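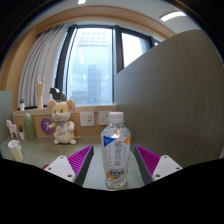 **Bottled orange peel drink on a desk - how long is it OK once opened?**

Posted by plistudeck_fan in Ovaldale Community Help > Food & Drink

I bought a few bottles of a Chinese drink at the Vestton market. The label is mostly in Chinese. The big characters start with 橘皮, which my phone says is orange peel, and there are orange pictures on it. I can't read the small print.

I usually open one at my desk at 9 in the morning and sip it until I go home. The office is warm in June. Is that too long to leave it out? Also, do unopened ones need the fridge? I would like to keep some in a drawer.

**ovalkitchen**

If it was on a normal shelf in the store, unopened bottles are fine in a drawer. Keep them out of the sun. If it came from the cooler case, check first, as some of those have to stay cold.

Once it's open, I go by two hours at room temperature if I drink straight from the bottle. After that put it in the fridge with the cap on tight and finish it the next day. What I do at work is pour half into a cup and put the rest back in the fridge - then the bottle stays clean.

For the small print, hold the phone close and flat to one side of the label at a time. Translation apps do badly on a curved bottle. Look for 保质期 (shelf life) and 开封后 (after opening).

**raju_181**

I leave mine out all day and never got sick. Throw it out if it smells off.

**deskdrawer2000**

I wouldn't go by smell. Sweet drinks can turn before you notice.

One more thing about the drawer: stand them up. I had one lying on its side with the cap not quite closed and it got into 100 sheets of label paper. The sticky part took longer to clean than the paper was worth - warm water and a little dish soap worked in the end.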